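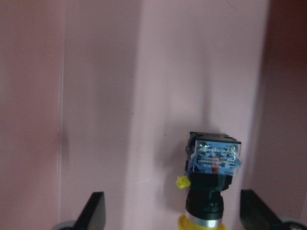 The Ovard Ledger

The pump house at Ovard recorded its water level by hand. The gauge was a painted board bolted to the inside wall of the wet well, marked in tenths of a foot, and the duty operator read it every hour through a hatch with a flashlight. The reading went into a ledger in pencil. At the end of the shift it was copied in ink.

Nilton Agudelo took over the station on 2nd April. The handover consisted of a key ring, a list of valve numbers, and the ledgers, which filled two steel cabinets. The outgoing operator had already moved to the plant at Sultero and did not return calls.

Agudelo read the ledgers during the night shift. The work allowed for it. Between readings there was a bearing temperature to check and a sump to look at, and that took six minutes if he walked slowly.

He found the first discrepancy in the fourth volume. The pencil entry for 3:00 a.m. gave a level of 11.4. The ink entry gave 11.6. The inflow that night had been steady, and both neighboring readings were 11.4. He marked the page with a strip of paper and went on.

By July he had 60 strips of paper in the cabinets. Every one marked a 3:00 a.m. reading. In each case the ink figure was two tenths higher than the pencil figure. The handwriting in pencil varied, as it should have, with four operators on rotation. The ink was all in one hand.

He wrote to the district office and asked who had been responsible for the fair copy. The reply took nine days. It said that copying had been assigned to N. Nina, clerk, and that Nina was retired and living in Rathnayake, one valley over. It gave no phone number. It asked him to confirm the part number of the spare impeller.

He confirmed the part number. On his next day off he drove to Rathnayake.

Nilton Nina was in his garden, tying beans to a wire. He was told that he and his visitor had the same first name and did not comment on it. He washed his hands at an outdoor tap and looked at the photocopies for a long time, holding each one at arm's length.

"That's my ink," he said.

"They're all two tenths high."

"Yes."

"Why?"

Nina put the pages in order by date before he answered. The overflow weir at Ovard, he said, was set at 11.5. If the level went above it, water spilled to the old channel, and the old channel fed the lower fields at Plurik. The farms there had a right to the spill. They had no right to anything else. In a dry month the level sat just under the weir and the channel stayed empty.

"The ledger doesn't move water," Agudelo said.

"No. But if the ledger showed a spill, the rule was that the next operator had to open the channel gate by one turn, to keep the silt from settling. One turn for one hour."

Agudelo worked it out. The gate had a 24-inch throat. One turn, at that head, would pass roughly 2,000 gallons in the hour.

"Did the farms know?"

"They knew there was water at four in the morning sometimes."

"Did the operators?"

"They followed the rule. It was a good rule." Nina handed the copies back. "Is it still the rule?"

Agudelo said he would have to look it up.

He looked it up that night. The rule was on page 31 of the operating manual, under Channel Maintenance. It had never been withdrawn. The manual also stated that the ink entry was the official record and that the pencil entry had no standing.

At 3:00 a.m. he opened the hatch and read the board. The level was 11.4 and had been since midnight. He wrote 11.4 in pencil. He checked the bearing temperature and looked at the sump.

The shift ended at six. He sat down at the desk with the pen and copied the first three lines. The fourth he left blank and went back to after the others were done. Then he blotted the page, closed the ledger, and left it on the desk for the day operator with a note about the gate.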